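How to Clean Out a Pencil Case (Yes, There Is a Way)

Filed under Desks & Drawers, March 2024

At some point every pencil case stops holding pencils and starts holding evidence. Mine had a bus ticket in it, and a key to something I no longer own. If yours rattles when you pick it up and you can't say why, set aside a quarter of an hour and do the following.

What you need

A clear stretch of table
A damp cloth and a dry one
A drop of dish soap
Scrap paper
A trash can within throwing distance

Step 1. Empty it completely

Everything comes out. Do not leave the good pen in there on the grounds that you know it's good. You also knew the bus ticket would come in handy.

Tip soft cases upside down and shake. Hard cases should be opened flat and emptied by hand, unless you enjoy crawling after erasers.

Step 2. Test every pen

Scribble with each one on the scrap paper. A pen gets 3 tries. If it produces only a dent, it goes in the trash, and it does not go back in the case to "rest." Markers and highlighters with dried-out tips sometimes revive if you cap them and store them tip down overnight. Sometimes they don't, and you've spent a night hoping for a highlighter.

Sharpen the pencils now. Anything too short to hold goes too — you are not a golf scorekeeper.

Step 3. Wash the case

For plastic, wipe inside and out with the damp cloth and soap. Graphite collects in the corners, so wrap the cloth around the blunt end of a pencil and work it in there. Dry it properly before anything goes back.

Fabric cases can usually be hand washed, but check the label first. My old Irkley came out of the sink in June a slightly different shape and now holds nearly 75 percent of what it used to.

Step 4. Put things back by use

If your case has compartments, use them. Markers and highlighters take up the most room, so place those first and fit the rest in around them.

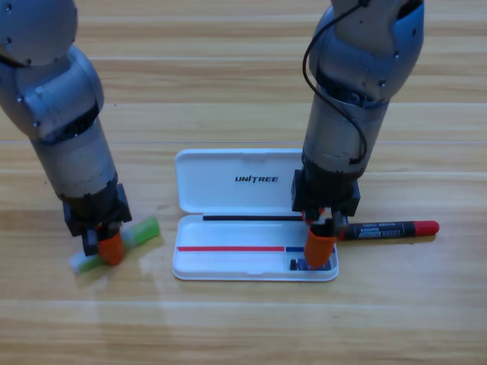 Keep small things like erasers and sharpeners together in one section. Left to wander, they end up under the pens, and you will have to take everything out to find them. Put whatever you reach for most where you can grab it without looking.

Then close the lid. If you have to lean on it, you kept too much. Go back to Step 2 and be less sentimental.

Step 5. Keep it that way

Empty the case again at the end of each school term, or whenever it starts to rattle. Receipts go in a wallet. The mystery key can go in the kitchen drawer with all the others.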